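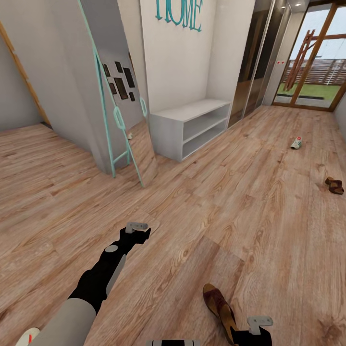

About Fumomwood

Fumomwood grows, dries and packs culinary and tea herbs in Lolton. The company was started by Encarnación Palacios, who had been drying mint and lemon balm in a rented garage and selling it by the ounce to two grocery stores. Marcelino Figueroa joined in the second season to run the drying rooms. Both still work here full time.

What we grow

The current list has 33 herbs. Most of the volume is peppermint, nettle leaf, dill, oregano, sage and chamomile. Field plots are on the east side of the property, and the tender crops (basil, lemon verbena, stevia) are kept under cover from October until the last frost. Nettle is cut before it flowers. Chamomile is picked by hand in the morning once the dew is gone.

We do not grow ginseng, goldenseal or kava, and we do not buy them in for resale.

Drying and storage

Leaves are dried on mesh racks at low heat with forced air. Roots are washed, sliced and dried separately, as they take longer and hold soil. A batch leaves the room when the stems snap cleanly and a sample passes the moisture check. It is then rested in closed bins and checked again before packing.

There are 6 drying rooms, named and numbered on the site plan. The two largest are called Khokhar and Orar, after the varieties of mint trial we ran in them the first year. The names stayed on the doors and now appear in the batch code on every bag — K or O, followed by the bin number.

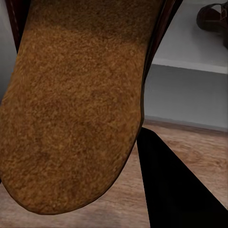 Bags are filled by weight and heat-sealed. We pack whole leaf and cut leaf. Powders are made to order only, because ground herbs lose their smell faster than whole ones. Keep any of them closed, dry and out of direct light.

Records

Each batch has a sheet showing the plot, cutting date, drying time and moisture reading. The archive holds 3,102 sheets. Customers who want a copy can send us the batch code, and we will reply with a scan.

What we do not claim

Our products are sold as food and tea. We do not give dosing advice and we do not say that any herb treats or prevents a disease. If you are pregnant, nursing or taking prescription medicine, ask your doctor or pharmacist before drinking herbal tea regularly.

Visits and orders

The farm shop is open from March through November, 9 a.m. to 4 p.m. Wholesale orders are handled by Encarnación Palacios. Questions about drying, cut size or batch records go to Marcelino Figueroa.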